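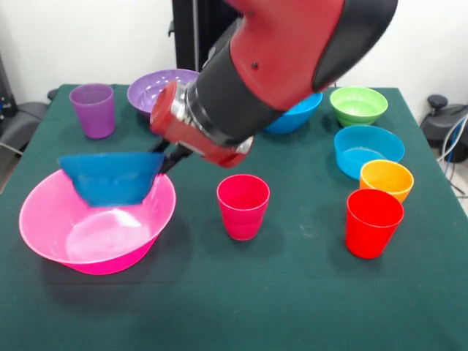
Shared Tableware: Nesting and Storage of the Colored Bowls and Cups

Tundgate Community Kitchen Forum > Equipment and Storage
Thread status: open

v_ojala (moderator)
Members are invited to comment on the storage of the colored plastic bowls and cups before the revised cupboard notice is posted in November. The present notice states only that tableware is to be "returned to the shelf." This wording has led to stacks of uneven height and to cups being placed inside bowls of every size. I propose that bowls be nested by size, with the wide pink bowl at the bottom, and that cups be kept in a separate row. The dark green cloth should remain on the sorting table, as it keeps the pieces from sliding.
Valtteri Ojala

heiskanen_house
Our household supports the proposal in general. We would ask that the notice name the pink bowl expressly. It is the widest, and when it is put away last it ends up balanced on top of the green one.

o.lappalainen
I must record an objection. Nesting by size is suitable for pieces that are used together. Ours are not. The families who attend on Wednesday request their cups and bowls by color, and a single stack obliges whoever is serving to take the whole of it apart to reach one bowl. I would prefer that each color be stored as a set: purple cup with purple bowl, and so on.
Oskari Lappalainen

v_ojala (moderator)
The objection is noted. I would observe that the colors do not divide evenly. There is more than one blue bowl, and the yellow-orange cup has no bowl to match it. A notice based on color would require exceptions from the outset.

o.lappalainen
Exceptions can be written down. The red cup and the yellow-orange cup could share a place.

bendau_parent
May I raise a related matter? A blue bowl placed inside the pink one leaves a good deal of space at the sides, and smaller articles are then dropped into the gap. Last month I removed 3 teaspoons and a bottle lid. If nesting is adopted, the notice should state that nothing else is to be stored in the stack.

heiskanen_house
Agreed. We would also request that pieces be dried fully before nesting. Bowls put away damp are difficult to separate the following morning.

ultico_ward
I do not share the concern regarding access. Taking apart a stack of plastic bowls requires up to 20 seconds. The shelf is narrow, and separate color sets would occupy most of it. The baking trays must also be accommodated.

o.lappalainen
The trays were moved to the lower cupboard in the spring. Please refer to the earlier thread.

ultico_ward
I was not aware of this. My remark concerning the trays is withdrawn. My view on nesting is unchanged.

v_ojala (moderator)
As opinion is divided, the following wording is offered for trial: "Bowls are to be dried and nested, widest at the bottom. Cups are to be stood in a row beside them, grouped by color. Nothing else may be placed in the stack." The trial will run for 6 weeks.

o.lappalainen
I accept the trial, and ask that my preference for color sets be considered again when it ends.

bendau_parent
Will the notice be placed inside the cupboard door or on the wall? The last one was behind the door and could not be read while it stood open.

v_ojala (moderator)
On the wall, to the left of the cupboard.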